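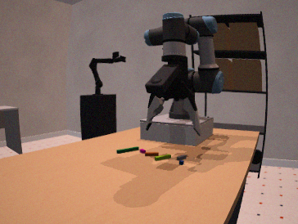

Ticket: Invoice totals off after the Narnex update
Product: Ondel accounts package
Site: Pavedstead office
Priority: Normal (was Low, changed by customer)
Status: Open

Tuesday, 8:50 am
Opened by Nga Bạch

Since the July update our customer invoices don't match the totals in the monthly summary. The summary says we billed $1,256 more than the invoices add up to. I've added the invoices by hand and then again in a spreadsheet, and I get the same answer both times. Before the update the two agreed to the cent.

The release notes say "improved rounding behaviour". I doubt rounding is going to find me that kind of money on one month's work.

9:35 am
Reply from Ondel support

Thanks for getting in touch. Please clear your browser cache, log out and log back in, then run the summary again. Small differences can be caused by GST rounding on individual lines.

10:10 am
Nga Bạch

Cache cleared, logged out, logged in. Same figure. Also tried the other computer, which hadn't been opened since last week, and got the same figure there.

I don't see how a browser cache could change a PDF that your server makes. If there's a reason to think so I'd like to hear it before I do it a second time.

11:20 am
Reply from Ondel support

Understood. Could you check whether the summary is set to "invoice date" or "payment date"? The update may have returned this to the default.

11:45 am
Nga Bạch

It was on payment date. We've always had it on invoice date, so something changed it and it wasn't me. I've put it back and the gap is smaller, but it hasn't gone. It is still out by the value of one customer's account, Ansari, who had a job cancelled and credited.

So that's one cause found, and I'd like it noted that "may have returned" should read "did return".

What I've looked at since:

Ansari invoice: shows as cancelled, correct.
Ansari credit note: shows on the customer page, correct.
Monthly summary: invoice counted, credit note missing.
Tax report: both counted, correct.

If the tax report can find the credit note I'd expect the summary to find it as well.

1:15 pm
Reply from Ondel support

Thank you, that's helpful. Credit notes raised before the update may need to be re-saved. Please open the credit note, make no changes and click Save.

1:40 pm
Nga Bạch

Done. The summary now agrees with the invoices.

I'm not ready to call this fixed. I went back through the year and there are 10 older credit notes. I opened the summaries for 2 of the months they fall in, and both are wrong in the same way. Those months were finished and sent to our bookkeeper long ago. Am I meant to re-save every one? Does doing so change the date on it? The history panel on the Ansari one now says "modified today", and I don't want to explain that at tax time.

2:25 pm
Reply from Ondel support

Re-saving doesn't alter the issue date, only the modified date. We've passed the older records to the Narnex team, who look after the reporting module. Are you happy for us to close this ticket in the meantime?

2:30 pm
Nga Bạch

No. Please leave it open until the older months come right without my touching them. I'd also like the date setting explained in writing. I'll run all the summaries again at 6 tonight and post what I get.

6:05 pm
Nga Bạch

Ran them. Current month correct, date setting still on invoice date, older months still wrong. I have not re-saved anything else. Waiting on Narnex.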